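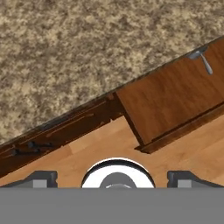 The drawer task has taken most of the manipulation group's time since the new term began, and the group now has a controller it is prepared to enter in the Neltano student round. The task is simple to state. A simulated arm in a rendered kitchen must locate a named drawer, open it past a set distance, let go, and back away without touching the cabinetry. Letting go is scored separately, and it is where the club lost most of its marks last August. The wrist view now has to show what the rules call a clear release: drawer out from the line of the cabinet, both fingers spread wide with nothing between them, and the handle well off to one side of the gripper. A run that opens the drawer fully but leaves a finger hooked behind the bar scores half.

For members who joined after the break, the group runs all of its work in Prastel, the simulator that Neltano supplies to entrants. The kitchen layout is fixed, but the finishes, the handle colour and the clutter on the counter are drawn at random for each run. Entrants get a wrist camera and one fixed camera. They do not get the drawer's position, the handle's position or any contact reading. Anything of that sort has to be estimated from the two views and from the joint angles.

Last year's entry estimated the handle position once, at the start, from the fixed camera. It then drove to that point with the wrist camera ignored. This was adequate for drawers facing the camera and poor for drawers at a steep angle, where a small error along the line of sight became a large error at the fingertips. Nikola Szewczyk rewrote the approach so that the fixed camera supplies only a coarse target. Once the wrist is within reach, the controller switches to the wrist view and corrects continuously until the fingers close.

The switch caused its own trouble. For several weeks the arm would hesitate at the changeover, drift back, and switch again. The cause was a threshold set on distance alone. If the estimate jittered near the threshold, the controller alternated between the two modes until the time limit. The fix was a second, wider threshold for going back, so that once the wrist view has control it keeps control unless the handle is lost altogether. Members who took the control elective will recognise this as ordinary hysteresis. It should have been there from the beginning.

Training data was the other large job. The group logged 2,557 runs by teleoperation over the summer, using the two workstations in the Hong Laboratory. Of those, 411 were set aside for testing and were not used for training at any stage. A further 562 were discarded: a mix of dropped connections, wrong drawer selected, and runs in which the operator paused long enough to teach the model to pause. The discarded set has been kept on the shared drive under "rejects" for anyone who wants to look at failure modes. Please do not merge it back into the main folder. This has already happened once.

A note on the operators. Teleoperated runs carry the habits of the person driving, and ours were easy to tell apart. One operator always approached from the left. Another opened the gripper to its full width a long way from the handle, which looked untidy but gave better results than any other style. The training set is now balanced so that no operator supplies more than a quarter of it, and the wide early opening has been adopted as the standard for new recordings.
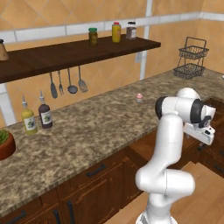 Why does the arm have to begin and end a run clear of the counter?
Neltano scores any contact between the arm and a loose object as a collision, and most of the loose objects are on the counter. A path that starts and finishes clear of it leaves only the middle of the run exposed to that penalty.

Collision avoidance is handled by a separate planner, which treats everything on the counter as a solid box slightly larger than the object. The boxes are crude. A two-tier wire basket with nothing in it is treated as though it were a block, and the arm will take a long way round to avoid air. Squeeze bottles are less of a problem, being narrow, but two standing side by side are usually merged into a single wide box. A finer model was tried and abandoned. It added planning time on every run and changed the outcome on very few of them.

Shelves are a different matter. The planner originally ignored anything fixed to the wall, on the reasoning that a drawer task takes place below counter height. The elbow does not stay below counter height. With the base close to the cabinets and the target drawer off to one side, the arm folds upward to reach down, and in the first trials the elbow went through the utensils hanging beneath a shelf. Wall fittings and anything suspended from them are now included.

Handle finish remains the weakest point. Dark bars on dark timber are found late or not at all, particularly where the cabinet face is seen at a shallow angle from the wrist. Silver bars on mid-brown timber are found reliably. Both can turn up in the same kitchen, on adjoining units, and the controller has been known to prefer the bright handle next door over the dark one it was asked for. Two remedies are being tested. The first raises the contrast of the wrist image before detection. The second carries the drawer's identity over from the fixed camera and rejects any handle too far from where that drawer ought to be. The second looks more promising and is less work for the processor.

Results on the test set, for those who asked at the last meeting: opening is now dependable, clear release is better than last year but still uneven, and time per run is longer than we would like. The full tables are pinned to the board outside the lab and will not be reproduced in this newsletter. The longer time comes almost entirely from the planner's detours. Narrowing the boxes around tall thin objects would recover part of it.

Work still open, with no owner at present:

Logging. The log writer stores every wrist frame at full size, and the drive fills after more than 2,000 runs. It needs to write a reduced copy and keep the original only for failures.

Release test. The check for a clear release is run by eye. A scripted version that reads finger width and distance from the handle would take an evening to write and would remove a good deal of argument.

Drawer closing. Neltano has listed closing as an optional second stage. The group has done nothing on it. Pushing a drawer shut needs no grasp, but it does need the arm to get to the front of the drawer without catching the lower lip.

Documentation. The set-up guide still describes last year's version of Prastel. The installation steps have changed, and so has the name of the configuration file.

Anyone wanting to take on one of these should put their name on the sheet in the Hong Laboratory or speak to Nikola. No previous simulator work is required for the logging or documentation jobs. The closing stage would suit a member who has finished second-year dynamics - or is prepared to read ahead.

Workstation bookings continue as before. The left-hand machine is reserved for training overnight and should not be restarted, even if it appears to have stopped responding. The entry will be submitted under the Sornville name, with all current members of the manipulation group listed. Check the spelling of your name on the draft form before it is sent.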